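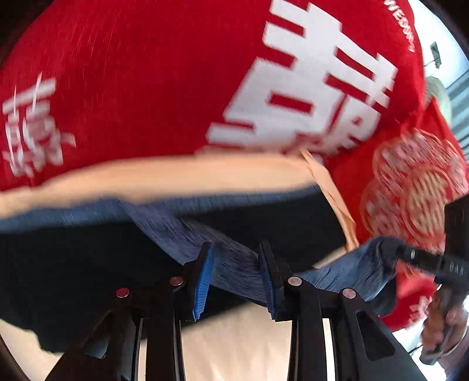
According to Corina Eder, a wedding bag is the only bag that gets kept for its looks and then used for onions. The wedding favor bag, usually red where a Chinese-style wedding is concerned, carries sweets home from the banquet. Its standard ornament is the double-happiness character, two copies of the sign for joy set side by side, often printed large enough to be read from the parking lot.

Fabric versions outlast paper ones, and in some cases the marriage. The supplier Pandport sells them in packs of 21 or 500, quantities that suit almost no guest list. Leftovers go to cousins.

Care: cold wash, inside out. The red runs.

See also: Gift wrap; Tote bag; Drawer, kitchen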